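Small Shelf, Big Reflections: A Study of Cup Storage and Wiping on Work Tables

Project report, Interior and Product Studies, second year

1. Background

Our course project started in August with a simple task from the teacher: choose one small piece of furniture that people use every day and study how it changes the surface around it. Most groups chose lamps or chairs. We chose the small shelf for cups, the kind which stands on top of a table and gives a second level. In the student kitchen of the Kincaid building there were always cups left between papers and chargers, and we wanted to know if a raised shelf would help to keep the table free for wiping.

We compared 2 shelf models. The first is the Veltetti, with closed sides and a thick board. The second is the Renusell, which has a black metal frame with thin legs and one wooden board. After the first week we continued only with the Renusell. The Veltetti was stable, but the cloth could not pass under it, and every person in our group complained about the crumbs in the corners.

2. Setting

For the main part we used the workshop hall, because the tables there are large and the ceiling light is strong. Strong light is useful for this subject. Marks from cups and streaks from a cloth are easy to see when the light comes from a low angle, and almost impossible to see in our kitchen.

The shelf stood on the table with the cups in one row. The cloth is a Tatilex, washed before use and never ironed. 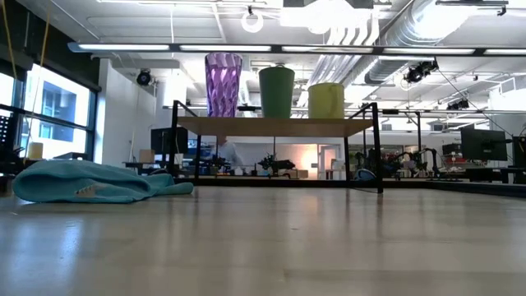
Figure 1. The shelf with three cups, and the cloth on the table to the left of it.

The order of the cups was fixed from the beginning: the tall purple tumbler on the left, the green one in the middle, the yellow-green one on the right. We selected them for their different heights. A shelf for a shared kitchen must accept the cups which people already own, and these are seldom a matching set.

3. Method

Each trial had the same steps. One student placed the cups on the board, a second student wiped the table, and a third wrote the time and any contact between the cloth and the legs. We did 6 trials with the cups on the shelf and 6 with the cups directly on the table. In the second case the cups had to be lifted and put back, one by one, and this took much more patience than we expected.

The cloth was dropped freely on the table before each trial. In the first version of the method it was folded in 4, but a folded cloth in a shared kitchen is not very realistic — we corrected this after the teacher's comment.

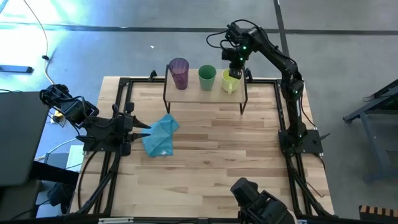

We also kept the shelf near the back edge of the table in most of the trials. In this position the front area stays free for work, and the person who wipes can make long movements from side to side without stopping. The disadvantage is the narrow strip behind the shelf. It is hard to reach, and two of us forgot it completely.

4. Results

With the cups on the shelf, wiping was quicker in every trial. The total time for all trials together was 1112 seconds, and the larger part of it belongs to the trials without the shelf. The thin legs touched the cloth several times, but the shelf moved only when the cloth was pulled hard toward the front.

The height of the tumbler was a small problem. When the arm of the student passed over the shelf to reach the back strip, the tumbler was the first thing in the way. We think that the tallest cup should stand at the end of the row which is farther from the hand used for wiping.

5. Discussion

The number of trials is small and the same persons did all of them, so we became faster with practice. A better plan would mix the two conditions. We also did not test the shelf with full cups, and this is an important limit for a kitchen.

For the next version we would like a board with a low edge at the front. Rubber feet would be good too — the metal legs are hard, and we were always a little afraid of scratches.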